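**Progress report to Padano — soft goods and play stock, Torside room**
Prepared by Chelsea Pearce, 25th June

Work in this period covered sorting, label checks and repair of the plush food stock used in the Torside play kitchen. The grant pays for materials, cleaning and storage up to the end of August. Spending is within the approved lines, and no transfer between lines is requested.

**Sorting**

The stock was divided into three groups: keep, repair and withdraw. Items were placed in the repair group when a seam had opened, when filling had shifted enough to change the shape, or when a sewn label had lifted at a corner. Printed labels that could no longer be read went straight to withdraw. Embroidered labels wear better under washing and most of them stayed in keep.

The condiments are the most used part of the set. They are handled by the narrow end, carried upside down and squeezed, so wear collects at the cap seam and along the lower edge of the label.

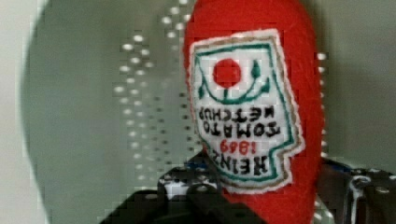

*2 min read*

The plush ketchup bottle is a good reference piece for the label standard. Its patch is a separate piece of white fabric sewn to the red body, with a green embroidered border, a tomato-and-vine emblem and the lettering HEINZ, 1869, TOMATO and KETCHUP worked in thread. Children who are starting to read can match the word to the shape and color of the object. The replacement labels ordered from Braken follow the same method — thread on a sewn patch, no transfer print.

**Repairs**

Repairs are done by hand with polyester thread, using a ladder stitch on body seams and a whip stitch on patches. Gil supplied the filling. One batch of 25 labels was received from Braken; up to 3 will be returned for uneven borders, pending a second check. Delivery was two weeks behind the agreed date, and the label work was moved back to match.

**Storage**

Condiments, bread and vegetables now have separate bins with a word card on each front. The earlier arrangement, with all food in a single chest, put the heavier items on top of the soft ones and flattened them.

**Open items**

- Wash test on the new labels, cold cycle, air dried
- Decision on the withdrawn stock: recycle as filling or discard
- Word cards for the bread bin, second proof

The wash test is the only item that could affect the end date. If the thread color bleeds, the labels will be reordered in a different thread and fitting will finish in the last week of the grant. Receipts for filling and thread are attached to the finance return.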